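Muvwood Cat Diaries

README, version 5

Hi! If you downloaded the zip and came straight to this file, you're already ahead of most people who write to me. Muvwood Cat Diaries is a pile of notes that cat owners in and near Pickering kept about their indoor cats: when the cat ate, slept, played, yelled at a door, and so on. I started it because my own cat, Trovier, kept waking me at 4 a.m. and I wanted to know if other people had it as bad. (They do. Some have it worse!)

What's in the zip

diaries.csv is the main file, one row per entry. cats.csv has one row per cat, with age, sex, coat and whether it lives with other cats. notes.txt is all the free text that wouldn't fit anywhere else, and it's my favorite part by a mile. There are 70 cats in 40 homes. Every home kept the diary for at least 19 days, and a few just never stopped, so don't be surprised if one cat seems to own half the rows.

Where the entries came from

People wrote on paper sheets and I typed them in at night with a lot of tea. Tia and Gareth Lockwood did the second round of typing and caught plenty of my slips. Océane MacDonald came up with the activity codes, which are listed at the bottom of cats.csv (I know, wrong file, but moving them broke Bradley's script and I promised him I'd leave them alone).
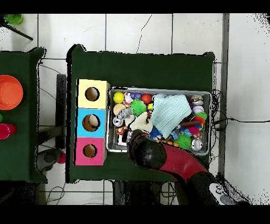
Times are local and in 24-hour format. If somebody wrote "early" or "after the news" I left the time blank and put their words in the comment column. Please don't fill those in with guesses and send them back to me, I had to undo that once and it ate most of February.

Things to watch out for

The play column is a mess. Some owners wrote down every swat at a shoelace and some only counted it if they got up off the couch. I'd use it to compare a cat with itself, and I wouldn't rank the homes by it. Sleep is overcounted on workdays too, as people saw the cat asleep when they left and asleep when they got home and filled in the middle.

Two cats are both called Pickle and live on the same street. Use the cat_id, please!

Using it

Do what you like with it: school projects, charts, a talk at your library. Just say where you got it. Street names and phone numbers are gone, and owners show up only as a home number. Mieczysław Mazurek made a nice set of charts from version 4 and they're in the extras folder, though his colors for "eating" and "hairball" are awfully close.

Next up is a batch of diaries from Tresholm, once I can read the handwriting. If you spot a mistake, send me the row number and what you think it should say.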